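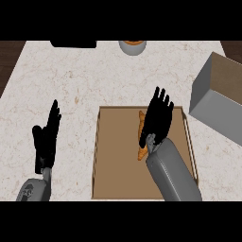
Monday, April

Sotomayor preamp, second unit. Bench notes, continued from the other book.

Picked up where I left off with the hum on channel 2. Channel 1 is fine at every gain setting. Channel 2 is fine up to noon on the knob, then a low buzz comes in and follows the knob the rest of the way. Same with the input shorted, so it isn't the guitar or the cable. Same on the Cleltell interface and on the old one, so it isn't the interface either. Lifted the ground at the Cleltell end with the isolating box and the buzz did not change.

Xiuying thought the input jack. Swapped the jack. No change. Old jack is in the small drawer, it is good, please don't throw it out.

Next I moved the heater wires. On this unit they run along the back wall and cross the channel 2 signal lead close to the socket. On the first unit they go over the top and come down at the socket. Pulled them up off the board and twisted them again, tighter, and dressed them the way they are on unit one. Buzz dropped a lot. Still there with the knob past three o'clock but I had to put my ear to the monitor to be sure.

What is left sounds different, more of a hiss with an edge on it. Measured the plate resistors on channel 2. One is marked 100k and reads 100k cold. Let the unit run for 20 minutes and the hiss came up. Hit the resistor with freeze spray and the hiss went away, then came back as it warmed. Replaced it with a metal film from the bag Maite brought in. Quiet now. I'd replace the same part on channel 1 while the lid is off but I only had one of that value left. Order more.

Voltages after the repair, all at idle:
B+ at first cap 312
B+ at second cap 289
Channel 1 plate 171
Channel 2 plate 174
Heaters 6.2

Those are close to the first unit. The first unit reads 6.3 on the heaters but that was on the other outlet. I did not move it over to check.

Soledad asked for the serial to go on the repair card. It is 2725. The card in the box said 2752, somebody flipped the digits, I crossed it out and wrote it again underneath.

After lunch

Latency on the Cleltell. Saturnino says his takes are landing late on the studio machine and he has been nudging everything by hand. Did a loopback, output 1 to input 1, with a short cable, and recorded a click.

Buffer at 256: recorded click is 548 samples behind the original. Repeated it 4 times with the same number each time. So it is late but it is steady, and the recording program is not making up for it. The offset box in the preferences was set to zero. Put 548 in the box, with the sign negative, and ran it again. Click lines up to the sample.

With the buffer at 128 the offset is different, so if anyone changes the buffer they need to do the loopback again and change the number. I put a strip of tape on the monitor stand saying so. I did not write down the 128 value, sorry. I'll do it next time the machine is free.

Tried the newer driver too. Installed without trouble but the interface dropped off the bus twice in one afternoon of playing back a session, both times when the screen went to sleep. Rolled back to the older driver and turned off USB power saving in the Windows settings. Has stayed up since then. I can't say which of the two fixed it. Chiyo has the same interface at home on a Mac and has never seen it drop.

Voline power supply for the pedal board: it came back from Feser with a note that said no fault found. Put it on the load and output 5 still sags with a digital pedal on it. Outputs 1 to 4 hold steady. Marked output 5 with a red dot. Use it for a fuzz or leave it alone. I wrote to Feser again and asked what load they tested with.

Also done:
Replaced the patch cable between the compressor and the converter, left side. The old one crackled at the plug end. Cut the plug off for parts.
Cleaned the faders on the small mixer. Fader 6 is still scratchy in the bottom inch and will need a new one.
Headphone amp has a new fuse. Same rating as the old one, slow blow.

To do
Metal film resistors, 100k, 1 watt. Get ten.
Loopback at 128 and at 64, write both on the tape.
Plate resistor in channel 1 of the Sotomayor, then an overnight run before it goes back in the rack.
Ask Maite if the spare tube set is matched or just the same brand.
Somebody has the small soldering tip. I need it for the mixer.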